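The Drondel Open Day is an annual public demonstration of robotic manipulation held each December at the Thevar workshop in Atgate. It is run by Dreteo, a developer of hand-held grippers and of the software that turns recorded human motions into training data for robot arms. The 14 December 2020 edition admitted 975 visitors against a limit of 1000.

Format

Visits last one hour. Operators work with hand-held grippers fitted with mesh-textured finger pads, and a square black-and-white marker on a gripper lets tracking software compute its position. Tasks involve cloth and other soft goods, which are harder to model than rigid parts. Each task is repeated 10 times per session, and failed attempts are kept in the record with a separate label. The 2020 sessions produced 2282 usable recordings.

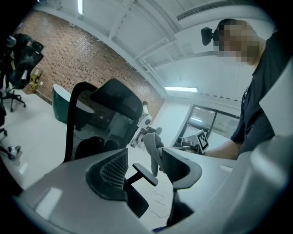 Dreteo's account of the day was disputed in a letter to the Atgate newsletter, in which one visitor complained that the talk covered recording at length and gave only a few minutes to how a robot arm later uses the results. The letter also asked for the failure rate to be posted at the door.

Later changes

The following edition added a second talk on playback and a printed table of failed attempts by task. Cloth folding had the highest failure rate in the table, followed by cable routing. Booking moved to timed entry.

Related articles
Drondel tracking marker
Dreteo
Thevar workshop
Cloth manipulation
List of public events in Atgate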